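Outdoor Patio Heaters: Frequently Asked Questions

Grutico Outdoor Heating
Customer Information Page
Last revised 7/6/16

The following answers apply to Grutico wall-mounted and freestanding patio heaters sold for residential use. Customers who purchased a commercial unit should consult the manual supplied with that unit, as clearances and wiring requirements differ.

ORDERING AND AVAILABILITY

Which heater lines does Grutico currently sell?

Two lines are in regular production. The Lerkico is an electric infrared heater for wall or ceiling mounting. The Girard is a freestanding propane heater with a weighted base. Replacement parts for both lines are kept in stock. Parts for discontinued models are sold while supplies last, and no substitute is guaranteed.

May I order directly from the factory?

Residential orders are accepted through this website and through authorized dealers. Prices are the same in either case. Dealers may charge separately for delivery to an upper floor, removal of packaging, or installation.

How long does an order take to ship?

Stock heaters leave the warehouse within 2 business days of payment. Heaters in a custom finish are made to order and ship within 24 business days. An order that contains both stock and custom items is held and shipped complete unless the customer asks otherwise at the time of purchase.

Can an order be changed after it has been placed?

Stock orders may be changed until a shipping notice has been sent. Custom finish orders may be changed only until the finish has been scheduled. Please have the order number ready when contacting Customer Service.

CHOOSING A HEATER

Should I choose electric or propane?

The choice depends mainly on the space. Electric heaters are suitable for covered patios, screened porches, and other areas where a permanent circuit can be installed. Propane heaters are intended for open outdoor areas only and must never be operated in a garage, tent, screened porch, or enclosed room.

Customers who rent their homes often prefer the Girard because it requires no wiring. It does require a safe outdoor place to keep the cylinder, and some apartment buildings do not permit propane on balconies. Please check with the property owner and the local fire department before ordering.

Will one heater be enough for my patio?

Infrared heaters warm the people and surfaces in front of them and do little to raise the temperature of the air. A single unit is normally sufficient for one dining table or one seating group. For larger patios, two smaller heaters placed on opposite sides give more even comfort than one large heater at the center. Wind has a strong effect on results. A patio that is open on three sides will feel noticeably cooler than a sheltered one with the same heater.

A planning worksheet is available on request. It asks for the length and width of the patio, the ceiling height if there is one, the direction of the usual wind, and the location of the nearest electrical panel.

Can the Lerkico be used in an outdoor kitchen?

Yes, provided that it is not mounted directly above a grill, cooktop, or sink. Grease and steam shorten the life of the heating element and will stain the reflector. Shelves, cabinets, and their contents must also be kept outside the clearance area shown in the manual. Items stored on an open shelf below a heater may become hot even when they are not directly in front of it.

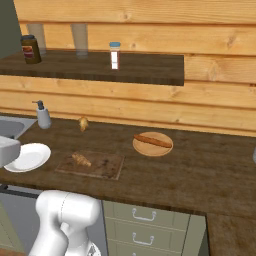 Girard owner, by e-mail: We had the Lerkico put up over our serving counter last spring and the first location was wrong. It met the clearance to the ceiling, but the installer had not allowed for the cabinet door, which opened straight into the heated area. Moving it to the side wall solved the problem and the table is warmer too. I would suggest that people open every door and drawer before they mark the holes.

Grutico agrees with this advice. Clearances must be measured with doors, shutters, umbrellas, and awnings in every position they can take during normal use. A retractable awning that is clear of the heater when closed may come too near when extended.

INSTALLATION

Who may install an electric heater?

The Lerkico must be connected by a licensed electrician. Most towns require a permit for a new outdoor circuit. The warranty is void if the heater has been connected by means of an extension cord, a plug adapter, or any wiring not described in the manual.

What kind of wall is suitable?

The bracket may be fixed to masonry or to solid wood framing. It must not be fixed to siding, trim, or wallboard alone. The screws supplied are meant for wood framing. Anchors for brick or concrete are not included and should be selected by the installer according to the condition of the wall.

Is a remote control included?

Each Lerkico is supplied with a handheld remote with three heat settings and an off button. The remote works only when it has a clear view of the receiver. Customers who wish to control several heaters together may purchase the Nuleo wall control, which is hard-wired and can operate up to 12 heaters. The Nuleo must be placed under cover and may not be mounted where rain can reach it.

Does the Girard need to be assembled?

Some assembly is required. The pole, reflector, and wheel kit are packed separately. The burner head is assembled and tested at the factory and must not be taken apart. The base should be filled before the cylinder is put in place. Use sand or water, as described on the assembly sheet. In climates where freezing is expected, sand is recommended.

SAFE OPERATION

May the heater be left on unattended?

No. All Grutico heaters must be switched off when the area is not in use. Children and pets should be supervised at all times. The grille and reflector stay hot for a considerable period after shutdown.

What should I do if I smell gas?

Close the cylinder valve, put out any open flame, and move everyone away from the heater. Do not attempt to light it again. If the smell continues after the valve has been closed, call the gas supplier or the fire department from a safe distance. Once the cylinder has been disconnected and removed to an open area, the hose and fittings should be inspected by a qualified technician.

Can the heater be used in the rain?

The Lerkico may be operated in light rain when installed under a roof or overhang. The Girard should be turned off in rain or strong wind. A tilt switch shuts off the gas if the heater is tipped, but it does not make the heater safe to use in gusty conditions.

CARE AND STORAGE

How should the heater be cleaned?

Disconnect the power or close the cylinder valve and allow the heater to cool fully. Wipe the housing with a soft damp cloth and a small amount of mild dish soap, then dry it. Do not use scouring powder, oven cleaner, or a pressure washer. The reflector may be dusted with a dry cloth. The glass or element should not be touched with bare fingers.

Homes near the ocean should have the housing wiped down more often. Salt deposits will mark stainless steel if they are left in place, and surface marks of this kind are not covered by the warranty.

How should a propane heater be stored for the season?

Disconnect the cylinder and store it upright outdoors, away from doors, windows, and sources of heat. The heater itself may be kept in a garage or shed once the cylinder has been removed. Cover the burner head to keep out spiders, whose webs are a frequent cause of poor ignition. When the heater is brought back into use in April or later, check the hose for cracks and test each connection with soapy water before lighting.

WARRANTY AND SERVICE

How long is the warranty?

Residential heaters carry a limited warranty of 24 months from the date of delivery. Heating elements are covered for 12 months. The warranty covers defects in materials and workmanship. It does not cover damage from improper mounting, incorrect voltage, storms, or the use of parts from other makers.

Is registration required?

Registration is not required for warranty service, but proof of purchase is. Customers who register will be notified by mail if a safety notice is issued for their model. The serial number is printed on the rating plate, which is found on the back of the Lerkico and inside the cylinder housing of the Girard.

How do I return a heater?

Contact Customer Service for a return number before shipping anything. Unused stock heaters in their original packaging may be returned for a refund, less freight. Custom finish heaters and opened electrical parts cannot be returned unless they are defective. Shipments that arrive without a return number will be refused.

My heater arrived damaged. Whom should I notify?

Note the damage on the delivery receipt before signing it, keep all packaging, and notify Grutico or the dealer within 2 business days. Do not install or light a damaged heater.

Where can I obtain a replacement manual?

Manuals for current models may be requested from Customer Service at no charge. Please state the model name and serial number. Manuals for older heaters are supplied when available.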